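3.2 Serving Ware and Reported Portion Size

Work on portion judgment has mostly treated the dish as a fixed background. Atinga and Luangrath varied plate diameter but kept color constant, and their participants underestimated small servings on large plates. Chantharasri later found the same effect for cut fruit, although the size of the effect depended on the order of the trials. Neither study separated the contrast between food and dish from the empty area left around the food.

We recruited 347 adults through the Postmont panel. Each person judged 32 servings, shown on screen in random order, and gave an estimate in grams using a slider. Servings that drew no response within 7 seconds were repeated once at the end of the block. Sessions with more than 4 missing responses were dropped before analysis. The slider started at a random position on each trial to limit anchoring.

Dish color was coded as low or high contrast by two raters, Siriwan and Nuchit, who worked separately and settled differences by discussion. Fill level was coded from the visible area of the dish left uncovered. Lighting was held to a narrow range. Table surfaces were kept pale and plain. 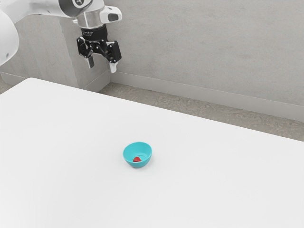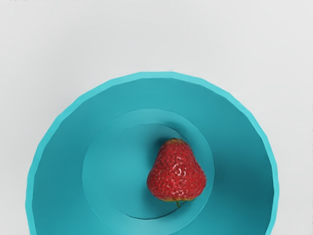 Figure 2. Rendered views. Second panel: a single strawberry in a teal bowl.

3.3 Statistical Model

Estimates were log-transformed and fitted with a mixed model, with random intercepts for participant and serving. Contrast, fill level, and their interaction were entered as fixed effects.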